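What's Inside a Computer?

Hi, it's Natalia again! Last time we looked at how a zipper works, and a lot of you wrote in asking about computers. So I got a screwdriver, asked my neighbor Makis for his old desktop, and took the side off. 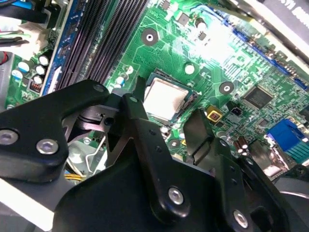
The big green board is called the motherboard. I like to think of it as a town. Everything in the computer lives there or has a road that goes there, and the roads are those super thin lines printed all over it. They're called traces, and they carry electricity from one part to another.

Right in the middle of town is the shiny silver square. That's the CPU, the part that does the thinking (well, the adding and comparing, really fast). Let's say you want to know what 73 plus 3000 is. You might need a second. The CPU is finished before you even blink! All that work makes it warm, so when a computer is running there's usually a chunk of metal and a fan sitting on top to cool it down.

See the long black slots next to it? Those are for memory. Memory is like your desk at school: it holds the stuff you're using right now. When you turn the computer off, the desk gets cleared. Things you want to keep go on a drive, and that's more like your closet.

The little round cans are capacitors. They hold a tiny bit of electricity and let it out smoothly, kind of like a water tank for the town.

And the blue connector is called VGA. It's where you plug in a screen. Lots of newer computers don't have one, so ask your grandparents if they remember it!

Please don't open a computer without a grown-up, even if it's unplugged. Some parts can still give you a shock.

Next time: Jui-lin, age 9, wants to know why magnets stick to the fridge but not to a penny. Me too!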